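Naltar wrist kit – record hand demonstrations without a robot in the room

Hi, I'm Tsehay Lemma, and I look after the Naltar kit at Rundar. We sell it to teams who need lots and lots of examples of ordinary hand work for a learning system to train on. You strap a marker band on each wrist, put on the head camera, and get on with the job. The software works out where your wrists were from the markers and saves that next to the video. That's the whole idea, and I've been using it most days since February!

What I like best is how little setting up there is. The old way (I did it for a long time at Cindthorpe) meant driving an arm around with a controller, and a simple pick took ages. With the bands you use your own hands, at something close to your own speed, and you can feel what you're holding. My colleague Ostap Tkachenko built most of the session recorder and he's very strict about it starting with a single button press, so you aren't hunting through menus with your wrists already strapped.

Cables are the job I get asked about most. They flop, they hide behind each other, they never land the same way twice, and a model that has only ever seen boxes and cups has no clue what to do with them. So we do plenty of coiling, sorting and tidying into bins – long leads, short leads, network cables, the lot.

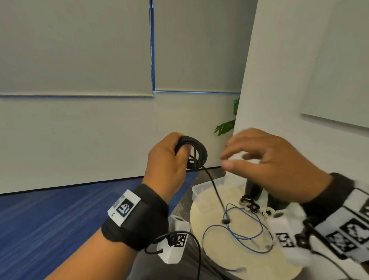

I try to mix things up between takes. Swap which hand does the holding, start from a messier pile, turn the table a bit. If you record 100 takes that all begin from the same neat layout, you've mostly recorded one take. My own cable set has 381 episodes in it right now, and the ones I'd keep if I had to choose are the awkward ones where I fumbled, let go and had another try. Please don't delete your fumbles!

A few things to know before you order. The bands come in one size with a long strap, which fits everyone on our team, but go over a thick sweater and you'll be tugging at it. The markers need to stay in view of the head camera, so working under a shelf or deep inside a cabinet won't give you good tracking. Glossy light on the badges is a nuisance too – I pull the blinds down on bright afternoons and the problem goes away.

Files come out one folder per episode, with video, wrist positions and a text note you can type in afterward. The Ververidis viewer opens them directly, and there's a small export script if your team uses something else.

In the box: left and right wrist bands, head camera and mount, spare marker badges, charging lead, printed quick start card.

Battery: 12 hours of standby, less when recording.
Storage: more than 700 short episodes on the supplied card.
Support: write to me or Ostap through the contact form, mornings are best.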